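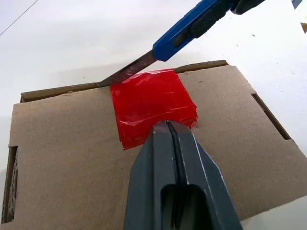
Provis opened its printer test center to the public for one day this spring, and I have been looking forward to it since the sign-up page appeared back in October. I've owned lasers, inkjets and one truly awful all-in-one, and I have always wanted to see what happens to these machines before they reach my desk. The tour started in receiving, and I was already having fun. You would think a printer arrives in a box and that's the end of it, but the packaging gets its own report! Most of the cartons are plain brown corrugated with a handle cutout in the side, the kind you flatten with a utility knife close at hand, and the staff grade them on things like whether the handle tears when you carry a full-weight office laser up a flight of stairs. I have had that exact handle tear on me, on that exact kind of stairs, so I was nodding along.

From there we went through to the page yield room, and wow, the noise. Picture a long double row of desktop printers all running the same test document, over and over, until the cartridge gives up. There were 8 of us in the group and we had to lean in to hear the guide. The document itself is duller than I expected (a few paragraphs, a small chart, a gray bar across the bottom) but the gray bar is the clever bit. It's the first thing to go streaky when toner runs low, so the people in the room watch that and pretty much ignore everything else.

The machine I spent the most time with was the Stodero, a compact color laser that was partway through its run. Its counter read 304 pages when we walked up. I asked if I could take a sheet from the tray and was told to help myself, as long as I took it from the top. Text was crisp and really black, right down to the tiny type. Color was a mixed story. The blues looked good, the skin tones in the sample photo were a touch orange, and there was some banding in the sky that you notice once and then can't stop noticing. I still liked it a lot. It's quick off the mark, and the paper drawer slides in with a nice firm click where my own one at home needs a shove and a second shove.

Next door is the quiet room, where they measure sound. The walls are lined with foam wedges and your ears feel odd for the first minute or so. They ran an inkjet for us, the Wedus, first in normal mode and then in quiet mode. In normal mode the carriage clatters at each end of its travel. In quiet mode it slows right down and the clatter turns into more of a soft thump. It takes much longer to finish a page that way, so I don't know how often I'd use it, but if your printer lives in the room where a baby sleeps it could be a lifesaver.

Lunch was sandwiches in the hallway, which I only mention because they had pinned up prints all the way along it. Same photo, same paper, different printers, with numbers instead of brand names. We were invited to pick a favorite. Mine was number 4, a soft, slightly warm print of a harbor with lovely detail in the shadows. Most people near me went for a much punchier one, with colors I thought were way over the top. I found out later that mine came from a fairly old office inkjet, so now I am looking up used ones, of course.

The afternoon was all about paper. I had no idea how much the stuff matters! A presenter from Mahasneh, the mill that supplies the lab with its test stock, fanned out sheet after sheet and had us feel the difference between the smooth side and the slightly rougher one. Then we printed a 300 dpi scan of an old road map on cheap copy paper and again on a coated sheet. On the copy paper the thin red roads bled into the green, and you could hardly read the village names. On the coated sheet every one was clear. Same printer, same ink, same settings. I have spent years blaming my printer for fuzzy maps and I feel I owe it an apology.

We finished with a look at jams. They have a bench where they feed in creased, curled and damp sheets on purpose, and you get to clear the jam yourself with a stopwatch running. I was slow. The Stodero opens from the front and the back, and I went to the wrong door first. The Wedus has one lid and two green levers, and a kid in our group had it clear before I'd found my glasses.

A few practical notes if you'd like to go next time. Entry was free but you do have to book, and the slots went fast. Parking is behind the building, through the second gate. Bring ear plugs for the yield room (they hand out foam ones, and mine kept falling out) and wear something with pockets, as you'll come away with a stack of sample prints. You can take photos everywhere except the room with the unreleased models, where phones go in a tray at the door. Mine was back in my hand in ten minutes and I went straight back for another look at the harbor print.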